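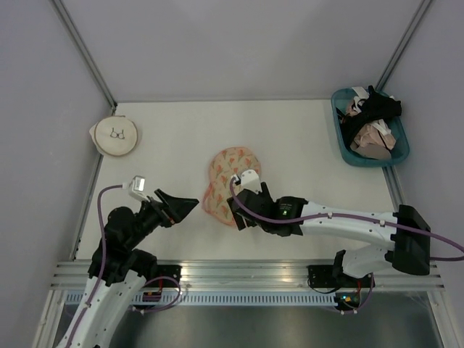

Perrine Tanguy reckons she will believe in household robots on the day one of them puts away her smalls without being asked twice, and I have to say I've a good deal of sympathy with her.

Small soft things are a fair test, I think. A plate keeps its shape wherever you take hold of it, but something floral and flimsy lying flat on a table has no proper handle, and whichever side the gripper comes from, the rest of it may decide to follow or may not. Then there's the sorting – what goes in the teal basket, what belongs in the little round pouch with the bra drawn on it – which most of us do while thinking of something else entirely.

I've been collecting pages on chores and machines since August, when Natália Loureiro and I fell into a long (and very friendly) argument over the ironing. She gives it seven years before an ordinary home in Nuvdale has a pair of arms to do the laundry. I said 14, and I still say it, although I'd be delighted to lose. Folding towels I can imagine quite soon. Underwear, with all those straps, I'd put near the very end of the list, somewhere after fitted sheets.

Do write in with your own guesses, and tell me which chore you'd hand over first!

Page updated 19 October 2020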